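Updated 16 February 2018

# How to Soak a Label Off a Bottle Without Losing Your Temper

I started saving labels in January, a month with little else to recommend it. The first one came off in eleven pieces. The second came off whole and then glued itself to the kitchen counter, where part of it still lives. What follows is the method I settled on after that.

## Work out what you have

Pick at a corner with your fingernail. Paper tears and leaves white fuzz. Plastic film stretches a little and complains. A sleeve that goes all the way around may not be glued at all, or only along one seam, and you can cut it with small scissors and be finished before the kettle boils.

Old beer and soda labels are mostly paper with water-soluble glue, the easiest kind. Wine labels run from simple to spiteful. My Grillmont cider label slid off by itself while I was answering the door. The Skestbridge tonic took two evenings and some language.

## Paper labels

1. Fill the bottle with warm water so it doesn't bob around, and put the cap on.
2. Stand it in a deep pot or bucket. Cover the label with warm water and a spoonful of baking soda.
3. Leave it for 30 minutes. Go to another room. Watching it does not help, and poking it does harm.
4. Lift one corner with a butter knife held flat. If it fights you, put it back for another 30.
5. Slide the label off under the water and float it onto a sheet of wax paper, printed side up.

Very hot water is fine for most glass but will buckle a thin plastic bottle, so keep it to bath temperature there. I have a Dindamier lemonade bottle that now leans like a tired uncle.

## Film labels

Water does very little to these. Use a hair dryer on low, held a hand's width away, and keep it moving. Warm one edge until the glue goes soft, then pull slowly, folding the label back on itself as you go. If you pull straight out it will curl up into a tube and stay that way for life.

Sticky leftovers on the back can be dusted with cornstarch – a pinch, rubbed in with a finger. You will get some on your shirt.

## Drying and pressing

Blot paper labels with a clean dish towel. Lay each one between two sheets of wax paper and put it under something heavy. I use a cookbook I have never cooked from. Give it 2 days, and don't peek on the first, when the corners are still making up their minds.

For the album, photo corners beat glue. I did my first pages with a glue stick and every one of them has a ripple. Write the place and date in pencil beside the label, including the dull ones. My Pavlović mineral water page says only "nice, I think," and I'd like to know more.

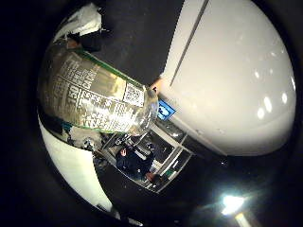
**Can I put a label in the album while it's still a bit damp?**

Wait until it feels dry on both sides, then give it one more night under the book. Damp paper grows spots, and the spots move on to the neighbors.

## Getting the glue off the bottle

If you're keeping the bottle too, rub the patch with cooking oil, wait ten minutes, and wipe it with a paper towel. Then dish soap and a rinse. Skip steel wool on plastic unless you like it cloudy.

Pour the soaking water through a strainer before it goes down the sink. Label pulp sets in a drainpipe surprisingly well, and the plumber was not interested in my collection.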